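How I Get My Photos Off an Old Phone and Into One Tidy Folder

March 29, 2023

My old phone finally told me it had no room left for a single picture, so I spent an evening with a cup of tea and got everything onto my laptop. I've done this for a few family phones now and I've got a routine I like. It works for pretty much any phone and any computer, and you don't have to be a tech person at all!

What you need

Your phone, the cable it charges with, a computer with some free space, and an outside drive for the second copy. Mine is a little Jeson drive that I bought back in October. I also use a free program called Plivico for finding duplicates, but you can skip that part if your photos are in better shape than mine were.

Step 1: Check how much you've got

Open the storage page in your phone's settings and look at the line for photos. Mine came to 61 gigabytes, which was a bit of a shock. Then check the free space on the computer. You want more free than the photos take up, and a good bit more if you have a lot of video.

Step 2: Make the folder first

Make one new folder on the computer and call it something plain. Mine is "Phone photos – old phone." Inside that, make a folder called "Incoming." Everything lands in Incoming and you sort it later. I used to sort as I copied and I'd lose track of where I was every single time the doorbell rang.

Step 3: Plug in and say yes on the phone

Use the cable, and plug it right into the computer if you can. I had a hub from Grerix in between the first time and the copy kept stopping halfway. Unlock the phone, and look at the screen for a message asking whether you trust this computer or want to allow file transfer. If you miss that message the computer will show you an empty phone (I have sat there puzzled by this more than once).
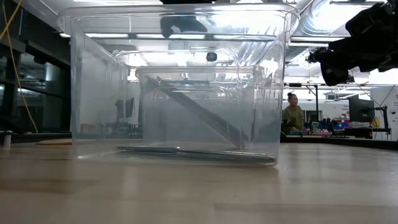
Do I need to delete the photos from the phone before I copy them?

Leave them all where they are until you have two copies somewhere else, then delete in small batches.

Step 4: Copy in chunks

On most phones the pictures live in a folder called DCIM, sometimes split up into smaller folders. Copy one of the small folders at a time. If your phone has just one giant folder, sort it by date and grab a year or so per go. Keep the phone unlocked while it's working, and turn off sleep on the laptop until you're done.

My biggest chunk was 1373 files and it took about 147 minutes, mostly thanks to a ton of long videos from a ski trip where I was testing my new Stöckli skis and falling over a lot. The chunks with only photos flew by.

Step 5: Compare the counts

When a chunk is done, select everything in the phone folder and note the number of files, then do the same in your Incoming folder. If they match, great, go on to the next one. If they don't, copy that chunk again and tell the computer to skip files that are already there.

Step 6: Clear out the doubles

Point your duplicate finder at Incoming. Pick the setting that looks for exact matches only – the "similar photos" setting will happily suggest tossing the one shot where everybody has their eyes open. Plivico moves the doubles to a holding folder, so I leave them there for a week and then empty it.

Step 7: Sort by year, then stop

Make a folder for each year and drag things in by date. I do months too for the years with a lot of pictures, but years alone are fine. Screenshots get their own folder, and I still haven't looked in mine.

Step 8: Second copy

Copy the whole thing to the outside drive, unplug the drive, and put it in a different room from the laptop. Open a few photos and at least one video from the drive before you trust it. I pick one from the oldest folder, one from the newest and a couple from the middle.

A quick note on file types

If some of your pictures won't open on the computer, look at the ending of the file name. Newer phones often save as HEIC, and older computers may need a small add-on to show those. There's usually a camera setting on the phone to save as JPEG from now on. It won't change your old pictures, so you'd convert those separately, and I'd keep the originals too.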